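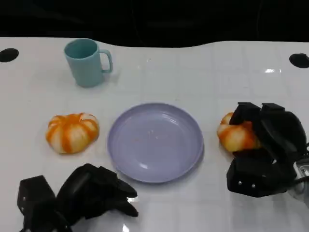

Figure 4.1 A two-handed robot at the demonstration table, with one of the striped pumpkins in its right hand.

Chapter 4
Grasping: What I Learned at an Open Day

I've taught this material often enough that I used to start with the equations, and every March I'd watch the class slide quietly toward the windows. So let's start with a trip instead. A while back my colleague Ludmila Machala talked me into going to the open day at Wallthorpe, and I went mostly for the coffee (which was terrible, by the way). I ended up standing at one table until my feet hurt.

The setup was as homey as could be: a mug, a lavender plate, a couple of little pumpkins in orange and cream, some bread rolls. I'd call it a kitchen table if kitchens had robots. Drahomíra Čierny was running the demonstration, and before she started anything she asked the crowd which object they thought would be the hardest to pick up. Almost everyone said the mug, on account of the handle. I said the plate. A boy of maybe ten said the bread, and she gave him a big grin and told him to keep watching.

Think about the pumpkin first. It's squat, it's ribbed, and it doesn't have an obvious place to grab. A hand with several fingers can curl over the top and down one side, so the contact is spread out over a good piece of the surface. In Section 4.2 we'll call this an enveloping grasp. The nice thing about it is that you can be a bit wrong about where the pumpkin is and the fingers will still close on something useful. The less nice thing is all those joints! Every one of them needs a command, and every command is a chance for you to make a mistake in your homework.

Now the bread. With a roll, you've got a lumpy shape, a crust that may be slick, and an inside you'd like to keep in one piece. A two-finger gripper has to pinch it from opposite sides, and the pinch has to be firm enough to hold and gentle enough that you still have a roll afterward. 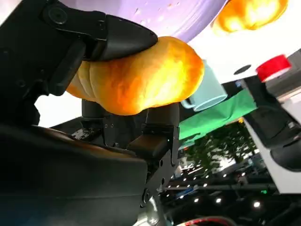
Friction is what does the holding in a pinch like that. Press harder and you get more of it, up to the point where the roll gives. I asked Drahomíra how they'd picked their squeezing force, and she laughed and said they'd gone through 70 rolls before they liked the answer — and that the bakery had started asking questions. Her notes from those trials are the basis for Exercise 4, so you'll get to argue with her choice yourself.

Before you read on, try this at your own table. Pick up a roll with your thumb and one finger, close to one end, and pay attention to what the other end does. Then move your grip to the middle. You've just met torque about a contact point, and we'll spend most of Section 4.3 on it.

You'll need the force diagrams from Chapter 3, so have those handy. If they've gone fuzzy, reread the part on contact normals and skip the rest for now.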